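Showing the robot the fridge job: your questions

Kept by Apinya Meesuk for the Pludbridge home robot trial. Last changed 16th March.

Is the robot doing this by itself?
No. A person drives both arms by remote control and the robot keeps a record of what the arms did and what its cameras saw. Each go is called a demonstration. The learning, if there is any, comes later on a computer. I mention this first as most visitors assume otherwise, and our funding leaflet didn't help.

Why a fridge?
Everyone has one, and the Worik people wanted a job with a door in it. Doors are hard. The hand has to follow a curve while the rest of the arm keeps out of the way, and a driver who can do it neatly on the first morning is rare.
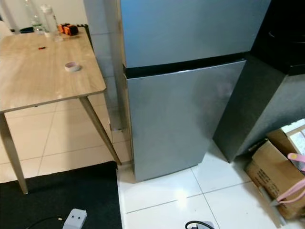 How many demonstrations are needed?
I was told 504 would do. We now have 2239, in all the kitchens put together, and I'm told a few more would be useful. Make of that what you like. I have asked for a number in writing.

Do bad goes count?
They are kept but marked. Asnakech Kassa and I disagree about this. She thinks a fumble followed by a good recovery is worth more than a clean run. I think it may just teach the thing to fumble. Neither of us has proof, so please mark them honestly and leave the arguing to us.

Can I move things about between goes?
Yes, please do. If the same carton stands in the same spot all day, the robot may learn the spot and know nothing about cartons. Change one or two items at a time and write down what you changed.

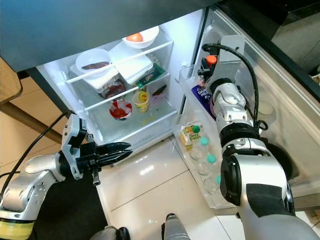 Which arm should I use for the door?
Whichever suits the hinge. Keep the other arm back until the door is wide open, then bring it in slowly – glass shelves are not cheap and we have already paid for one.

How long is a driving session?
Two hours at most, with a break. After that people get careless and the records show it. Hovex say their hand controls can be used all day. I have tried.

Will it work in my kitchen?
I doubt it, for now. In November we tried it in five kitchens it had not been shown, and it opened the door in 2. The report calls this promising.

Who do I tell if something breaks?
Me first, then Asnakech. Stop the arms before you reach in for anything.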